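Does where you first grab the cloth matter more than how many demos you have?

Posted by Weidong Qin
Jan 11, 2023

I'm trying to reproduce the cloth result from the Cindutine report, where a policy trained on handheld gripper demos learns to spread a bunched cloth on a table. They used 1,530 demos. I have 432, all with one brown cloth. My policy reaches the cloth fine, but then it closes on the nearest lump and pulls, and the cloth stays bunched.

Most of my demos begin with a pinch on whatever fold stands highest, like this one. 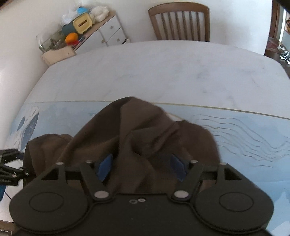 Fold of the cloth between the blue pads, light blue mat underneath

The report says the first grasp was "unconstrained," so I assumed a fold was as good as a corner. Do I need to collect another thousand demos, or is something wrong with how I'm doing them? Training setup is the same as theirs except for a smaller batch.

Pentti Turunen

I ran into this in October with the Radebe towel set. More demos of the same kind didn't help us. We went through what we had and sorted it by first grasp: middle fold, edge, or corner. Then we trained on the edge and corner demos only. That left 267, fewer than you have now, and the policy did better than it had on the full set.

My explanation, which I haven't tested properly, is that a fold grasp doesn't tell the policy what to do next. Two people who pick up the same middle fold will go on to do different things with it, and the policy averages them. After a corner grasp most people do nearly the same thing.

Look at where the fingertips are relative to the border of the cloth when you sort. A view like the next one would go in my corner pile to be checked by hand. The folded corner is right by the jaws, but from one still I wouldn't say whether the fabric is between the pads or just against the finger. Step through the clip before you label it.
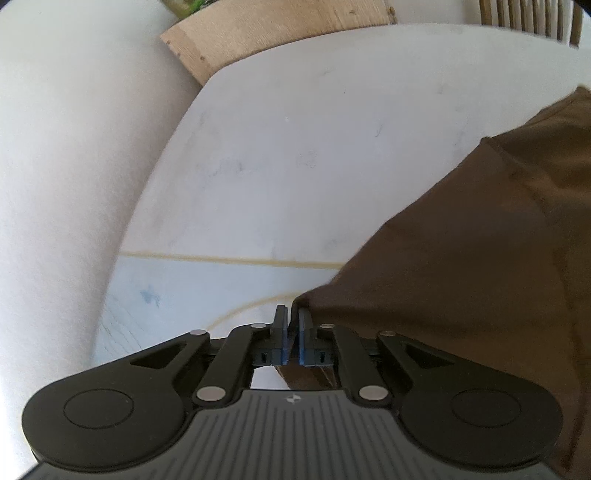
Jaws at the crumpled corner, cloth running up to the right

Also check your gripper width signal. If the width reads closed with cloth and without cloth, the policy can't learn to retry. Thin fabric hardly changes the reading on ours, so we added 4 past image frames to the input and the retries got better.

Keep the fold demos somewhere. You may want them for a separate first stage that only finds an edge.

Funinach

Just get more data. Fixed it for me, but I was doing napkins.

Dumincombe

Agree with Pentti on sorting. One thing to add: vary the table covering. Ours learned the edge of the mat as if it was the edge of the cloth, and we didn't notice until we took the mat away and the success rate dropped by half. If some of your demos are on the mat and some are on the bare table, split your test runs the same way and report both.

Smaller batch shouldn't matter much. I'd leave it alone until the labels are done.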